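Sunday, December 16, 2018

Back on the disassembly work this weekend. Khải Đồng and I have been trying to find out how much the wrist camera adds when a policy is trained on old desktop towers, compared with the fixed camera alone. 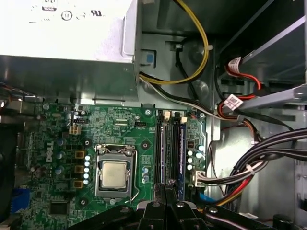
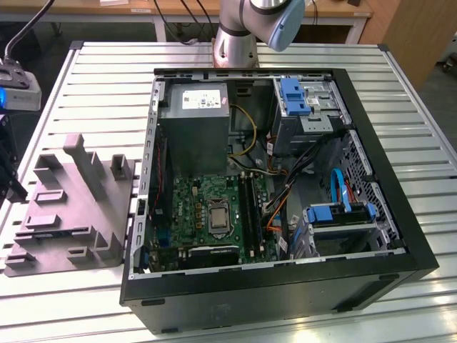

The wrist view first, then the fixed one.

We trained 2 policies on the same 200 demonstrations. One got both views and the other got only the fixed view. The fixed-view policy gets near the right part most of the time and then stalls in the last bit of the approach. With both views it stalls much less, but it gets lost more easily if the case is turned from where it sat in training. I didn't expect that second part.

Khải thinks the policy leans too hard on the close view. His fix is to blank the wrist image at random during training, which we tried over 5 short runs. It helped with turned cases and cost a little accuracy on the memory modules. I want more runs before I believe either number.

Next is the same comparison on the Enik set. We'll have results in February if the labeling gets done.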